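Taking kids to the Flevholm open day – worth it, and do you need to book?

Posted by Samah Ait Brahim in Days Out and Events

Has anyone been to the robotics open day at Flevholm? They run it each February in the old mill building, the one with 1914 over the door. I have two kids, nine and twelve, and the older one wants to try the hand-held grippers he heard about at school. The listing only says "demonstrations throughout the day." Do visitors get to handle anything, or is it all behind a rope? Also, is parking as bad as people say?

Dilwyn Bowen
Went last year. Parking is bad. Use the lot behind Cardoso and walk. Coffee was fine.

Tegwen Hopkin
We went last time with our daughter, who is ten. You don't need to book for the main hall, but the hands-on tables are by sign-up sheet at the front desk, and the morning slots were gone by 10:30. Each slot is 15 minutes. My husband signed up while I was still parking, so I'd suggest doing the same if there are two adults.
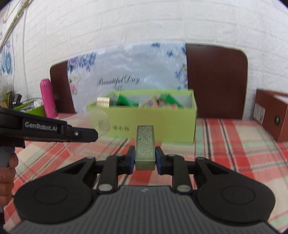 The hand-held grippers are the part I'd go for. You work one in each hand and pick up ordinary small things, the kind you'd have lying around at home. It's harder than it looks. Something like that little box with the tiny print stays put once the blue tips close on it from both sides, but getting it to stand upright between them took my daughter several tries. She did better after the man at the table told her to slow down and come in level. The grips are sized for adults, so your nine-year-old may need a hand.

The big arm from Isik is behind a rope, yes. It stacks crates and the talk that goes with it runs long – ours was around 60 minutes, and there were no chairs left. I'd skip it with the younger one.

Trefor Foulkes
Tegwen is right about the sheet. They put out a second one after lunch, so ask again if you miss the first. The doors close at 4 and they start packing up the tables before that.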